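Notebook, May, started 9:40

Picking up the repair-economy side project again. Question for this round: do people in a mutual credit scheme hold on to credits when goods in the pool are plentiful, or does the hoarding in the Grarner ledger come from somewhere else? Milagros Miranda thinks it is an artifact of the opening balance. I am not convinced yet.

Data on hand: Grarner tool-share ledger, export from the old server, 213 member accounts. Braseck is a smaller scheme, 17 households, paper slips typed up over the winter. Every Grarner account opened with 300 credits and a ceiling of 400. Braseck opened everybody at zero and allowed negative balances.

First pass: balances by month, loans by month, no smoothing. Grarner balances drift up toward the ceiling and sit there. Borrowing drops over the same months although the catalog was growing. Braseck balances scatter on both sides of zero and keep crossing it.

Problem with comparing the two: at Grarner a credit can only be spent on a loan, at Braseck also on labor (hemming, bike repair, child minding). So the ceiling and the range of uses differ together. Need a third case with a ceiling and labor, or no ceiling and tools only. Urquijo may fit. Wrote to them for the slips, no reply as of 11:15.

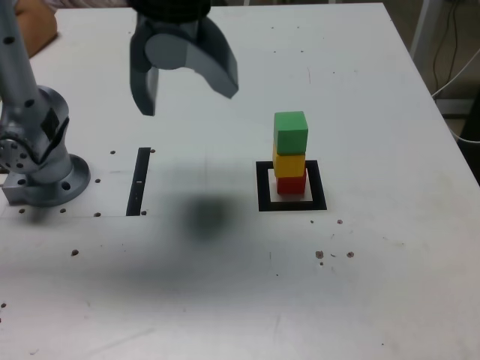

Went back to the definition of "abundant" in the draft, which is loose. It currently says a good is abundant when no member waits for it. By that rule a drill that nobody requests is abundant, and so is a drill with six copies on the shelf. Two different conditions, and the draft treats them as one. For the write-up I want a unit example with no tools in it: three wooden cubes in one stack, inside a marked square. Stock is three. If one member asks for one cube, there is slack of two. If four members ask, there is a queue of one, and the stock has not changed. Abundance is then a statement about requests against stock in a period, and has to be logged that way. The Grarner export has requests in a separate table, so this can be done. Braseck only recorded completed loans – refused requests are lost.

Consequences for the tables: drop the "abundant goods" column, replace with slack per item per month. Recompute for Grarner only. Mark Braseck as not available, do not estimate.

Milagros also pointed out that Forthorpe reset all balances once a year. If the slips show a run of borrowing just before the reset, that would speak for the ceiling explanation over hers. Have not looked.

14:20. Slack column done for the first half of the Grarner catalog. Duplicate item codes in garden tools, merged by hand, list is in the back pocket of this book. Second half still to do, then rerun the balance plot against slack with the 300 opening credits subtracted.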